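Hi Stella,

Okay, so you asked for a page on how the Bramine money is getting spent, and I'm sorry it's a few days behind. We had two shows in September and I lost my voice after the second one, so everything slid.

The big news is the record! Five songs are tracked and Nassoro has rough mixes of four. The fifth is "Trirnberg," the long one, and Erick wants another go at the bass because he rushes coming out of the bridge. (He does. He's been very grown-up about it.) Studio time has cost us 3070 so far, and that includes the extra evening we took for horns.

Gear next. We put 660 toward the used keyboard Felista found, and it has made a huge difference to the slow songs. The van repair was 279, which I know wasn't in the original plan, but Erasto cleared it with your office before we paid. Receipts are in the folder with everything else.

Shows have been up and down. The Grelley date was packed and we sold every shirt we brought, mediums first as always. The other one was a rainy weeknight with a broken monitor and I'd like to forget most of it, except that the promoter asked us back for spring.
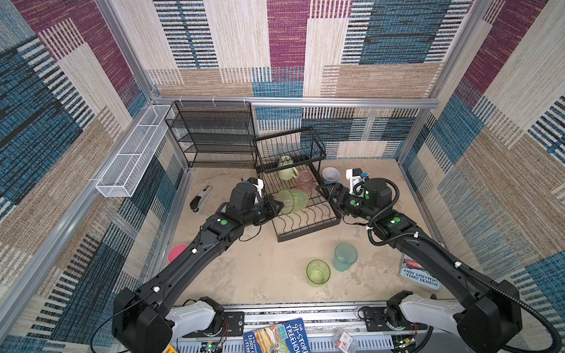
What I still need from you is a yes or no on moving the leftover travel money into mastering. Nassoro has a quote from the Nedeljković studio and they'll hold the slot until we hear back. If it's a no, we can master three songs now and do the others after the winter shows, but I'd much rather put the whole thing out together.

Cover art is still up in the air. Felista has a sketch, Erick hates the lettering, and I'm staying out of it until there's a second version to look at.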